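Lovwood Robotics Club: Kitchen Season Gallery

Hello from the club room! We've reached the part of the season where there's finally something to look at, so we've put together a gallery for the families, the old members and anyone at Lovwood who keeps hearing us talk about plates at lunch.

For newcomers, our project this year is the Purves Challenge, where each club has to get a two-armed robot to do an ordinary household job from start to finish. You draw your job out of a hat in March. We drew dishes, and there was a cheer, mostly from people who had never tried to program a hand to pick up a plate. Our code is called Nudov (please don't ask, it was a vote and it was close) and everything you'll see on this page is running some version of it.

The job goes like this. Plates and bowls have to move between the rack in the sink and the dishwasher, one at a time, and finish standing up between the tines. Points come off for chips, for drops and for leaning a dish against its neighbour. A perfect round is worth 600 points, and there are bonus points on top for a tidy approach, so the biggest possible score is 702. Our best practice round so far is 98 off that, and we are thrilled with it!

At the sink

The plate grab is our favourite bit of the whole routine, and the bit we've rewritten the most. The fingers have to come in low on the rim, curl around it and hold on without shoving the plate into the one behind. Our first attempts squeezed far too hard. Tarek Shawky spent most of a term on grip force alone, and his notebook has 1,248 logged grabs in it, every one with a little tick or cross and quite a few with a rude face.

Black fingers curled around the rim of the larger cream plate, with the smaller dish sitting further back in the rack:
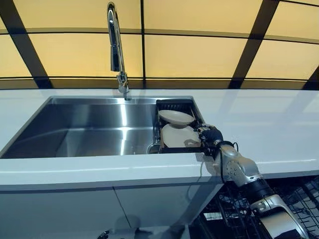 At the dishwasher

Once a plate is clear of the sink, the arm has to get it down past the edge of the counter, and that's where the planning team earns its snacks. The counter has a big rounded lip, the dishwasher door takes up a lot of floor, and there are two arms that would both love to be in the same spot. Geert Verbruggen, our teacher sponsor, made us walk through it with our own arms before we were allowed to write any code. Try it at home with your elbows tucked in. It's much harder than it sounds, and you feel very silly, and we learned more from it than from a month of simulations.

Shiny things have been our other big adventure. Steel, chrome, glossy white, glossy yellow: the vision code sees a reflection and gets ever so excited about it. One early version was completely convinced there was a second sink. Clear glass is worse again, and the bowl has its own branch of the code, looked after by our two grade nines, who are doing a brilliant job and have asked us to mention that they are doing a brilliant job.

The tines are the last hurdle. A plate wants to go in straight, and if the wrist is off by even a little it catches on the wire and sits crooked. We now pause just over the slot, take another look and correct the angle before letting go. It costs us a few seconds each time, and the judges don't mind slow.

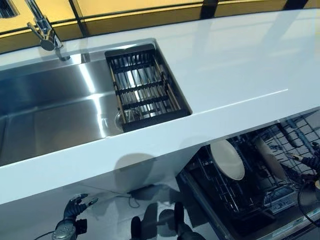

Two plates upright in the dishwasher, the black rack in the sink with no plates in it, and the glass bowl tucked underneath.

What's next

The regional round is at Pledier and we'll be there with the full team, the spare fingers and far too many sandwiches. Between now and then we want to sort out the cutlery basket. Forks are optional in the rules, but the programmers have got it into their heads that they can do forks, and it's hard to argue with them when they're this keen.

If your kid would like to join, come by after school at 3:30. You don't need any coding at all to start, and we always need people for testing, logging and drawing the team shirts. Bring a mug or an odd plate from the back of the cupboard if you have one to spare. Any colour is fine, and we can't promise you'll get it back!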